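In defence of the round base

I have opinions about microphone stands. I know how that sounds. My family knows how that sounds too, and they've learned to talk about something else when I start eyeing up the hardware at a wedding. But I've been recording people talking in small rooms for years now (kitchens, mostly, and the back of a library, and once a very damp boathouse) and I've come round to thinking that the stand matters more than the microphone on top of it, at least for people like me who will never own an expensive microphone anyway.

The thing that set me off was a chat on the Tiken forum, where somebody asked what to buy for a little talking-heads project at home and got 135 replies about capsules, preamps and cables. Three of them mentioned stands. One of those three said "any old stand will do". Well, no! Any old stand will not do. Any old stand is how I ended up with a whole episode of Gidari in which my guest sounds perfectly lovely for ten minutes and then slowly, slowly sinks into the tablecloth, because the clip was drooping a hair at a time and I was too polite to reach across and fix it.

Gidari is my show, by the way, if you can call it a show. It's me and whoever I can get, talking about allotments and boats and what people's grandparents cooked. The last count was 318 listeners, which I'm delighted with. I record it on a table, always a table, and so everything I'm about to say is about table stands. If you want the big floor ones with the long booms, go and ask a drummer.

There are really two camps. There's the round base, a heavy disc with a pole coming up out of the middle. And there's the little folding tripod, three skinny legs and a hub, the sort that goes in a coat pocket. I own both. I've spent far too much of this winter with them out on the table, putting them up and taking them down again and grumbling. 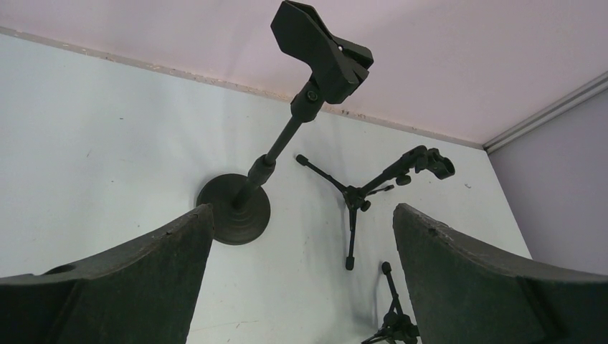 The round base, still standing, with the small tripods beside it.

I started out a tripod person, like everybody does. They're cheap and they're light and they look so clever when you unfold them. My first one cost less than the bus fare to go and collect it. You can have a pair of them in a rucksack with your recorder and your sandwiches and still have room for a jumper, and when I was going out to people's houses twice a week that was worth a lot to me. I'm still fond of them for that.

But oh, the fiddling. There's a knob for the legs and a knob for the arm and then another little knob at the clip, and every one of them wants to be done up just so. Too loose and the arm nods. Too tight and you can feel the thread thinking about giving up. And once you've got it all tight, you put the microphone in and the weight goes out over whichever side doesn't have a leg under it, and over she goes. The fix is to turn it so one leg points the same way as the arm, and I tell everyone this, and I still forget it myself about half the time. Put it down in a hurry and it's on its side before you've found your notes.

The rubber feet are another matter. Good rubber feet are a joy. They grip the table and they take a bit of the thump out when somebody puts a mug down. But they come off! They come off in bags, they come off under sofas, and a tripod with two feet and one bare leg is a thing that squeaks and skates about. I had one from Erkura Market that shed a foot on the first outing, and I recorded the whole afternoon with a folded bus ticket under the bare leg. (It was fine. It was sort of fine.)

Now the round base. The round base asks nothing of you. You put it down and it stays down. You can knock the table with your knee, you can have a guest who talks with both hands, you can have a guest who leans in and grabs the pole as if it were a lamp post, and it doesn't care. There's no wrong way round to point it. The weight is at the bottom, where weight ought to be, and it takes up a neat little circle of table and leaves the rest for tea and paper.

I'll be fair. It's heavy, and I've carried one up four flights of stairs and thought unkind things about it the whole way. It can scratch a nice table if you drag it, so don't drag it, or put a cloth down. And because it sits flat it does pass on every bump straight up the pole. If your guest drums their fingers you will hear it, and you'll hear it again when you're editing, and by then you'll be sick of the sound of fingers. A folded tea towel underneath sorts out most of that.

People say the tripod is better value, and I did believe that for a long time. Then I added up what I'd spent on replacing the things and felt a bit silly. The round one I use most came second-hand out of a church sale and hasn't needed so much as a screw.

And the clips, while I'm here. Get a roomy one. I don't know who decided that a clip should grip so hard you need both hands and a knee to get the microphone back out, but they've plainly never had to do it while somebody's grandmother is in the middle of a story. I want a wide clip that opens easily, with a joint that stays where I put it.

A listener who signs off as Marty wrote to me after I'd gone on about all this at the end of an episode, to say I was being unfair, and that a tripod set up by someone patient is every bit as steady. I'm sure that's true. I'm not someone patient. I've got a guest taking their coat off, a kettle coming to the boil and a dog that wants to be in the other room, and I've got 2 minutes to get everything ready before the good stories start coming out without me.

So it's the round base for anything at my own table, and the tripods go in the bag when I'm travelling, with spare feet in an old mint tin.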